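Kitchen Notes > Jars and Storage > Beans on toast, sort of

7 October 2024
By Liya Negash

I have been saving jars again. It started in March, when my neighbour Encarnación Manzano gave me a bag of empties she was about to put out for recycling, and now there are 13 of them on top of my fridge and I love every single one. Jam jars, pickle jars, one enormous thing that used to hold olives. If you cook with dried beans as much as I do, you can't really have too many!

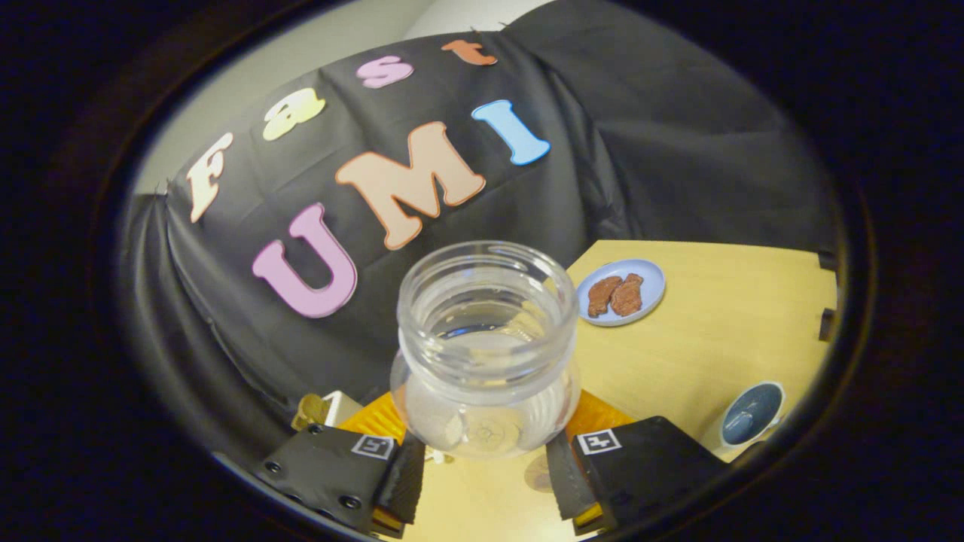 Choosing a jar for dried beans is mostly a matter of the neck. I want to get a scoop in, or at least a couple of fingers, and I want to be able to tip out a small handful without the whole lot rushing over the worktop. Shape matters too, but less than I used to think. I'm very fond of the sort with a round bulge under the neck that narrows a bit towards the bottom, because it's so easy to get hold of, and a clear one lets me see when I'm running low. A threaded neck is a must. If I've lost the original lid (I always have) there's a fair chance that one from the drawer will screw on.

For washing I use hot soapy water and a bottle brush, then leave the jar upside down on a tea towel overnight. Labels come off with a long soak and a bit of cooking oil rubbed into the sticky patch. Awuor Kimaro swears by bicarbonate of soda mixed into the oil, and I've tried it, and she's right, it's much quicker. Do make sure the jar is bone dry before anything goes in. I once lost a good 200 grams of chickpeas to a damp jar and I'm still cross.
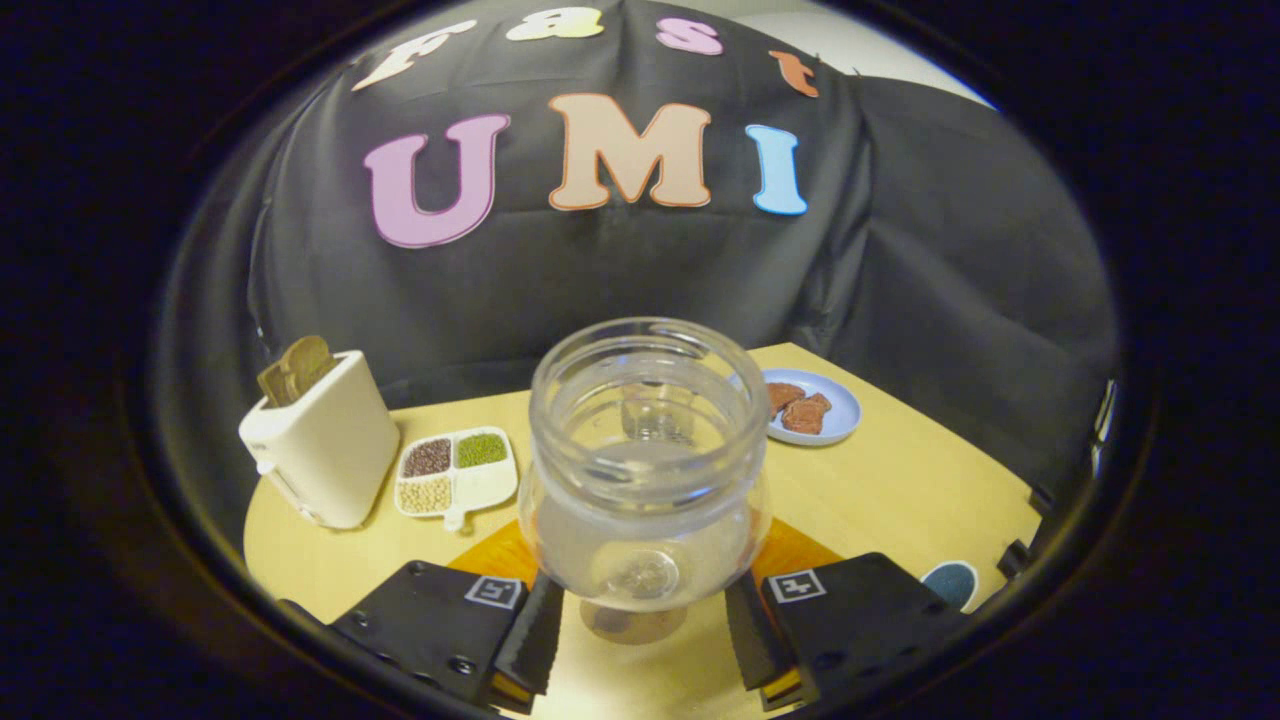
Liya Negash

Now, sorting! I put a little of each kind into a divided tray before I fill anything, and it's my favourite part of the job. Dark reddish-brown beans, green mung beans and pale soybeans look so lovely side by side, each in its own square. It also makes it easy to pick through them for grit and split ones. And there should always be toast on the go while you do it, two slices at least.

Mung beans are the ones I get through fastest. I soak roughly 100 grams at a time and sprout them in a jar with a bit of muslin over the top, rinsing morning and night. They're wonderful on buttered toast with chilli and a squeeze of lemon. Soybeans need a longer soak and a proper boil, so I save those for a slow afternoon.

Next job is labels. I've got a roll of brown paper tape and a decent pen, and I'm going to write the cooking times on the back of each one too.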